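Costora began with Napaporn Meesuk, one workbench and a neighbor's old office tower. These days 336 computers a month come across our benches - most from schools and offices - and we still open every one of them. 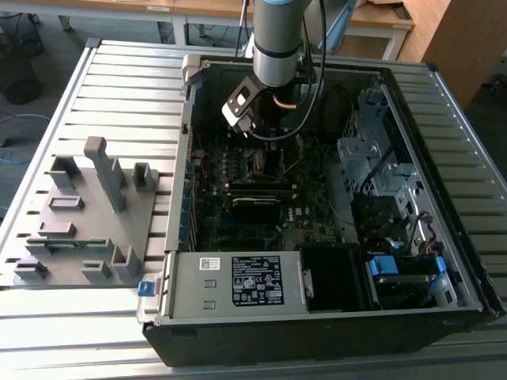

We like to go slowly, and we save whatever can be used again. 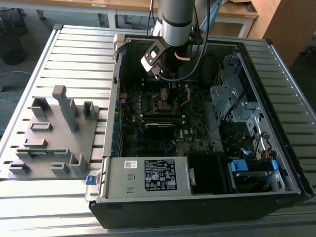
*A Dell tower on its side, blue drive latches at right*

Processors get extra patience from all of us. 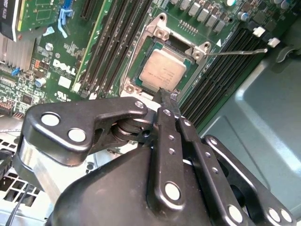
*Processor and socket, with memory slots either side*

Boards come next, coin cells and all.

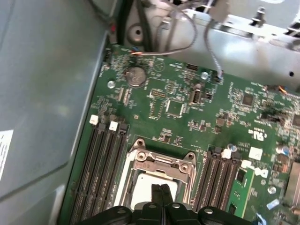 Do stop by on a Tuesday and bring your old machine along!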